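Cell notebook – Manipulation Laboratory, Pesville
March 17, 2018
Entry: scheduled maintenance of the tabletop arm, and gripper reseating

The arm was taken out of service at the start of the morning session following two reports of the gripper closing off-centre on shallow dishware. Power was isolated at the cabinet before the tool flange was touched. The green band at the wrist was checked and found sound. The retaining screws were removed, cleaned, refitted with Feko threadlocker and tightened in a cross pattern.

The two-finger gripper was then reseated and its zero position stored again under the Donati profile. The arm was returned to the table at reduced speed for the dish check.

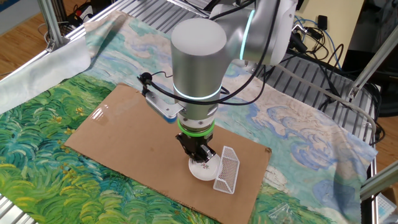
Entered by the cell maintenance officer, Pesville
Filed under: Arm / Wrist and gripper

The dish check is carried out on the cardboard sheet over the printed cloth, which is the surface in use for the current series. Staff are asked to leave the cardboard in place until the series closes in September. The cloth alone allows small dishes to slide when a finger makes contact with the rim, and results from the two surfaces should not be compared.

Six closures were commanded at low force. The fingers met the rim evenly on the last five. The first was slightly late on one side, and the offset was corrected by 2 mm before continuing. The cycle counter stood at almost 1,000 at the close of the check.

Cable routing was reviewed at the same time. The thin lead to the wrist camera must keep its loop – it is not to be tied flat against the arm, as the connector carries the strain when the wrist turns. The bracket was tested by hand and did not move.
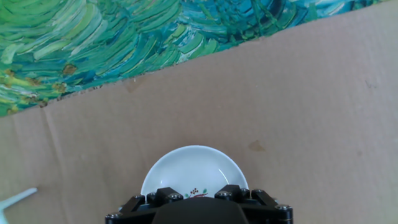 The finger linkages were inspected for play with the power off. No play was found on either side. All visible screw heads on the linkages are to be marked with paint pen at the next service so that any rotation can be seen at a glance. A new pen has been requested from stores.

Outstanding items:
Grease for the finger pivots (Fluditz, 50 g tube) is on order.
The background cables near the wall panel require sorting and labelling.
The stored zero position is to be copied to the shared drive.

The cell was released for normal use at full speed after the midday break.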